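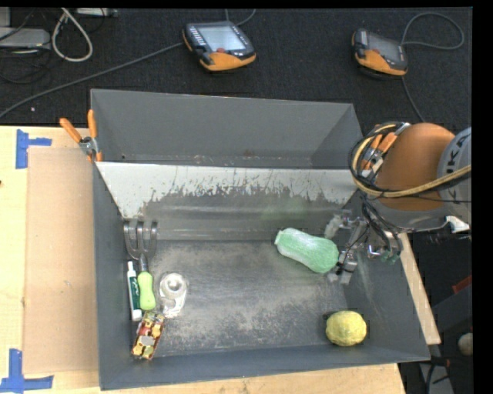

Bin two, mixed items, two-finger gripper over the front compartment. Arm parked where I'd left off.

Parallel fingers or suction for mixed bin picking?

Reading time: 8 minutes

Search the forum Enter keyword or user name Go

irnell_bench
Setting up a comparison and I'd like some opinions before I lock in the test plan. The setup is the grey metal bin with the divider, clamped to the bench. All the picking is out of the front compartment, with the rear one kept empty as the drop side. Orange arm, cabling looped back over the outside, two pendants on the carpet behind.

The two candidates are a Kettler two-finger with the long linkage, and a Bevham single cup with a bellows. Same arm, same wrist flange, same camera position for both. I'm planning 200 picks with each, reshuffling the items after every 4. Success means the item ends up in the rear compartment and stays there. Dropped on the divider counts as a fail.

Items at the moment are a garden hand fork, a clear tape dispenser, a small patterned packet, a slim tube, a long pale green thing and a yellow fruit. I wanted a mix of hard, soft, flat and awkward.

Has anyone run something similar, and is 200 enough to say anything useful?

grubscrew
200 is fine for "which one is better overall" if the gap is big. It's thin if you want to say anything per item. With six items you're getting thirty-odd attempts at each, and if the policy picks its own order you'll get fewer on the hard ones because they're always left till last.

I'd fix the order or at least log it.

irnell_bench
Order is logged. It picks whatever it scores highest, so yes, the fork gets left behind.

tassie_mech
Then you're comparing grasp planners as much as grippers. The score for the cup and the score for the fingers don't mean the same thing. We had this at my last job. The suction planner was very confident about everything flat and the finger planner was very cautious about everything, and the report ended up saying the cup was better when really it had just been given the easy stuff first while the bin was full.

What's doing the scoring?

irnell_bench
Separate networks. The finger one was trained in November on our own bins, the cup one came with the Bevham kit and we fine-tuned it.

tassie_mech
Yeah, so that's two variables. I wouldn't call it a gripper comparison.

prairie_servo
I don't agree that it matters that much. Someone buying a cell gets the gripper and whatever planner goes with it. If the question is "which of these packages clears my bin", then test the packages. You only need to separate them out if you're writing a paper about fingers.

tassie_mech
He said same arm, same flange, same camera. That's someone trying to hold things constant. If you're going to hold things constant, hold the big one.

prairie_servo
You can't run a suction planner on a two-finger gripper. They're different problems. What would the constant version even look like?

tassie_mech
Manual grasp points. Pick the point and the approach angle by hand off the camera view, send both grippers to it, see who holds on. 70 of those per gripper tells you more about the hardware than 200 automatic ones.

grubscrew
Manual points take forever though, and you end up choosing good ones for whichever gripper you like. Get two people to pick them and don't tell either one what the other chose.

ingerb
Inger Bjarnason here, I look after two cells with the older Kettler fingers. A few practical things.

The hand fork will be a nuisance for the cup. The tines are no use for suction and the handle is contoured, so the bellows has to seal on a curve. We have a trowel with a similar handle in our set and a 30 mm cup gets it maybe one time in five. A smaller cup seals better but then it won't carry the weight when the arm accelerates.

The fork leaning on the divider is also a problem for the fingers, for a different reason. One finger wants to go down between the tines and the slope and there's no room. We drag it away from the wall first with a closed-finger push, then pick.

The clear tape dispenser is bad for your depth camera whichever gripper you use. Check what the point cloud looks like there before you blame anything else.

irnell_bench
Thanks, that's useful. I looked at the cloud after reading this and the dispenser is mostly a hole, with the roll of tape showing up as a few scattered points. So both planners are guessing. I'll either take it out or report it separately.

Do you count the push as part of the pick for cycle time?

ingerb
Yes. Push plus pick is one attempt, timed from leaving home to release. Otherwise the fingers look faster than they are.

And leave the dispenser in. Report it separately if you like, but real bins have clear packaging in them.

u_jarek
Jarosław Urbańczyk, first post for a while. Agree with Inger on the dispenser.

My concern is the bin. The coating on your divider is chipped right along the lower edge, and below that it goes to bare grey metal. We had a bin in that state and the segmentation kept putting an edge there. It would split one object into two where it crossed the line. The cup didn't care much because it just went for the middle of the bigger half. The fingers tried to grip an edge that didn't exist.

Try a few shots with the bin empty and see whether it proposes anything on that line.

irnell_bench
Did that this afternoon. With the front compartment cleared out, the finger planner proposed two grasps along the ragged edge, low score but above threshold. Cup planner proposed nothing there. I've raised the finger threshold slightly, but now I'm wondering whether that's fair.

u_jarek
It isn't a fairness question, you're fixing a fault. Better to repaint or sand the panel and put the threshold back where it was.

prairie_servo
Or leave it. Bins in use look like that, the floor's scuffed too. By the same argument as the dispenser, you shouldn't be cleaning up the bin so one gripper does better.

u_jarek
Clear packaging is part of the job. A half-stripped panel is a maintenance item. I'd separate those.

prairie_servo
I wouldn't, but OK.

mkbolt
What are the clamps doing? If the bin can move when a finger touches the wall, your hand-eye calibration is off from that pick onward, and spring clamps will let it creep on a timber bench.

irnell_bench
One each side, orange-handled spring clamps. I've checked the bin position against the bench before and after a run of 80 picks and it was out by less than I can measure with a steel rule. The fingers do touch the side wall now and then. If it starts creeping I'll go to screw clamps.

mkbolt
I'd go to screw clamps now, they're cheap. Also bolt a stop to the bench behind the bin so you can put it back in the same place when you change grippers.

grubscrew
Seconding the stop. Changing the gripper is when everything gets bumped.

Have you sorted the hoses for the cup yet? With the lines curving down beside the gripper like that I'd be worried about one snagging on the rim when the wrist rotates near the right wall.

irnell_bench
The loop over the orange section is long enough for the full wrist range. The thin ones by the gripper are closer than I'd like. I've limited rotation to keep them off the right wall, and I'll use the same limit for both grippers.

tassie_mech
That limit will cost the fingers more than the cup. The cup doesn't care which way round it is.

irnell_bench
True. I could reroute them up the back of the wrist and lift the limit. It's half a day's work.

tassie_mech
Do that. Half a day is nothing compared with running it all twice.

ingerb
Has anyone used the Allport combined head? Two fingers with a cup that extends between them. We had one on loan and I liked it for flat packets, but the cup sits proud enough when retracted that you lose reach in the corners. Something like the yellow fruit in the front corner would have been a problem, the body of the head hits the wall before the fingers get down.

mkbolt
Used one for a year. Good for cartons. Same complaint about corners, and the changeover between modes added more time than the data sheet led us to expect. Went back to a plain cup with a separate finger cell downstream.

prairie_servo
I've had a better run with it than that, but our totes are wide and shallow. In a deep bin with a divider I can see it being tight.

irnell_bench
I'll stay with two for now. Revised plan, tell me if I've missed something:

Stop bolted on, screw clamps, hoses rerouted, rotation limit removed.
Divider panel sanded and painted flat grey, threshold back to the original value.
Part A is 70 manual grasps per gripper, points chosen by two people separately.
Part B is 200 automatic picks per gripper, each with its own planner, order logged, called a package comparison and nothing more.
Push counts as part of the attempt.
Dispenser stays in, reported on its own line.

Start date is 16/05/2026 if the paint's dry.

tassie_mech
Happy with that.

grubscrew
Log the vacuum level on the cup as well. A pick that holds at half vacuum is a different result from one that holds properly, and you'll want to know later.

u_jarek
And the finger opening at release. Ours sometimes reported a good grasp with nothing between the fingers because the linkage hadn't closed all the way.

prairie_servo
I still think painting the panel is tidying up for the fingers, but put it in the write-up and I'll stop going on about it.

irnell_bench
It'll be in the write-up. Going with a 30 mm cup to start, then a smaller one for the fork if it's as bad as Inger says.

ingerb
It will be. Try the flat part of the handle near the collar, if there is one.

Related threads
Bellows cup sizes for curved handles
Kettler linkage not closing fully, position reads zero
Depth cameras and clear plastic, what are people using
Routing air lines past the wrist
Allport combined head in deep totes
Screw clamps or a bolted fixture for test bins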